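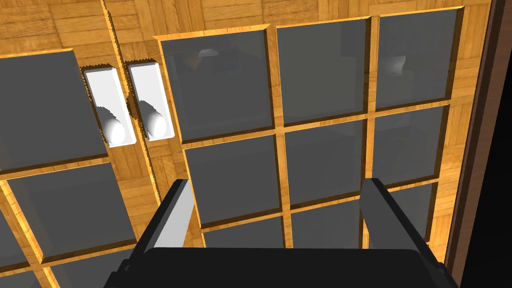

Torkard maps look wrong after I import them into Flendiveo, and I'd like to know if anyone has fixed this. I have a set of scanned sheets of the Tirnanness area, 70 of them, all calibrated in Torkard years ago with four points each. In Torkard they join up into one sheet with no gaps. In Flendiveo every sheet keeps its paper margin, so instead of one map I get something like the glass doors on that cabinet, separate panes with a thick bar between each one and the next. The position is fine. If I walk with the GPS on, the arrow is on the right path until I reach the edge of a sheet, then it goes across blank paper and the map stops being any use.

I used the batch import, left the datum on automatic, and ticked "merge neighbors." Version 6 on a Windows laptop. Any ideas?

mossytrig

Re: Torkard import, margins showing

The merge option only decides which sheet is drawn on top. It doesn't crop anything. Torkard keeps the crop line in a separate file next to the calibration file, and Flendiveo doesn't read it. You have to draw the border again in the map editor, under Sheet > Corners. Takes a minute or so a sheet once you get used to it.

I know that's not what you want to hear with that many.

ferrybox

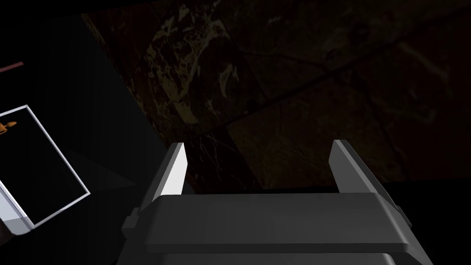 Alasdair Sutherland

I don't agree that you have to redo them by hand. Flendiveo does read the crop line, but only if it was saved as corner coordinates. Older Torkard versions saved it as pixel positions and those get skipped without any message. Open one sheet in Torkard, go to the calibration window, change the border setting to lat/long and save. Then import that one sheet and see if the margin is gone. If it is, you can do the rest in Torkard with the batch tool and import again.

Back up the folder first. The batch tool writes over the old files.

Re: Torkard import, margins showing

Tried it on one sheet and it worked, the margin is gone on three sides. The bottom edge still shows a thin white strip. Should I worry about that before I run the batch?

mossytrig

Re: Torkard import, margins showing

I stand corrected on the crop line. When did that change? It wasn't reading anything when I moved my own maps over in January.

The strip at the bottom is probably your calibration. If the scan was slightly rotated and you only used four points near the corners, the bottom edge will be off by a few pixels. Add 2 more points along the bottom grid line and recalibrate.

ferrybox
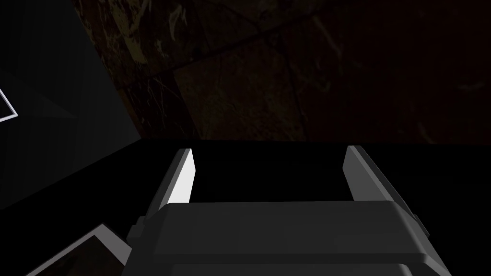 Open gripper, seen from behind

Alasdair Sutherland

The change came with the update before last. It's in the release notes but under "other."

More points won't hurt, but I would check the projection before touching the calibration. If Torkard had the sheet down as plain lat/long and it was printed on a transverse Mercator grid, the top and bottom edges are very slightly curved and a straight crop line won't follow them. You get a white strip on one side and lose a bit of map on the other. Look at the top edge. If the grid numbers there are partly cut off, it's the projection. 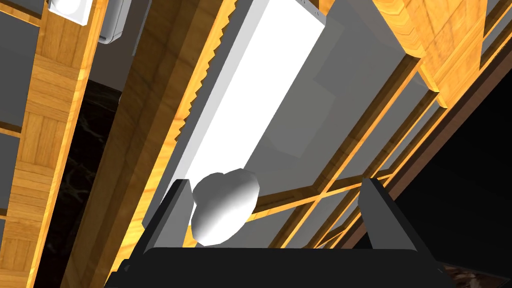
To change it, select all the sheets in the Torkard list, right click, Properties, and pick the projection from the menu. You don't need to enter the points again as long as they were entered as grid references. If they were entered as lat/long you'll want to check a couple of sheets by eye afterward.

Re: Torkard import, margins showing

Top edge was cut, so it was the projection. Changed it for all of them, ran the batch, imported again. The sheets join up now, apart from the Kinnear one, which was scanned from a different edition and has never lined up with anything. I'll rescan it when I get the time.

mossytrig

Re: Torkard import, margins showing

Good. I still think two more points on each sheet would be worth the work, but if it's accurate enough for walking then leave it.

ferrybox

Thread moved to Map Import and Calibration, 27th August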